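Section 4: Fitting the gripper and running the plate task

Trivard Robotics Club, bench handbook for new members
Revised March 6, 2020 by Declan Hinds

Read Section 3 (powering up and homing the arm) before you start. You should have the arm homed, the club laptop logged in and the Vumix control program open. Two members work at the bench for every step in this section. One drives the arm and the other keeps a hand near the stop button.

4.1 Fitting the gripper

1. Switch the arm to Hold and wait for the status line to read "Held".
2. Offer the gripper up to the wrist flange with the cable socket facing the base of the arm.
3. Start all the flange screws by hand before tightening any of them.
4. Tighten the screws a little at a time, working across the flange from one side to the other.
5. Plug in the gripper lead and clip it along the forearm.
6. Turn the wrist slowly through its full range with the jog keys. The lead must not pull tight at either end.

Note: The lead is the part we replace most often. If the clip nearest the wrist is missing, get one from the Cokero parts drawer before carrying on.

Caution: Do not fit or remove the gripper with the arm in Run. Hold is not enough if you need to put your hand between the fingers. For that, switch off at the wall.

4.2 Setting the grip

The fingers close to a position and then hold with a set force. Both numbers are kept in the task file.

1. Open the file plate_task and save a copy under your own initials.
2. Set Grip Force to 19. This is a percentage of full force and is enough for the plastic plates.
3. Set Open Position to 100.
4. Press Test Grip with nothing between the fingers. They should close smoothly and stop without chattering.
5. Put a spare plate between the fingers, press Test Grip again, and try to slide the plate out by hand. It should resist a light pull.

If the plate slips, raise the force by one and repeat step 5. Do not go above 25 without asking Ming-te Yuen, who looks after the task files. Too much force marks the plates and can bend the thin ones.

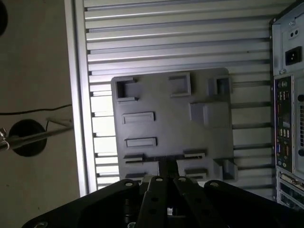
4.3 Teaching the positions

The plate task uses four taught positions: Home, Above Pick, Pick and Show. Teach them in that order.

1. Set the speed to Slow.
2. Jog the arm to a clear spot over the bench and press Teach, then Home.
3. Jog to a point directly over the plate, with the fingers open, and teach Above Pick.
4. Lower the arm in small steps until the fingers are either side of the plate. Teach Pick.
5. Close the gripper, lift straight up and move to where the plate can be inspected. Teach Show.
6. Save the file.

Note: Always leave Pick by going back up through Above Pick. The Navickas team skipped this at the January meet and dragged a plate across the bench.

4.4 First run

1. Keep the speed on Slow and press Single Step.
2. Step through the whole task once, checking for clearance at each position.
3. If all is well, press Run and let the task go through twice on Slow.
4. Change the speed to Normal only after two clean runs.

Caution: Keep sleeves, lanyards and loose hair away from the arm at all speeds.

4.5 Fault codes

136: The gripper closed but did not feel a part. Check that the plate is in place and teach Pick again if needed.

1463: The lead is loose or unplugged. Switch to Hold, push the plug fully home and press Clear.

Any other code: press Stop, write the code in the bench log and tell Declan or Ming-te. Leave the arm where it is until one of us has looked at it.

4.6 Finishing up

Open the gripper, put the plate back in its tray and send the arm to Home. Save your file, sign the bench log and switch off in the order given in Section 3.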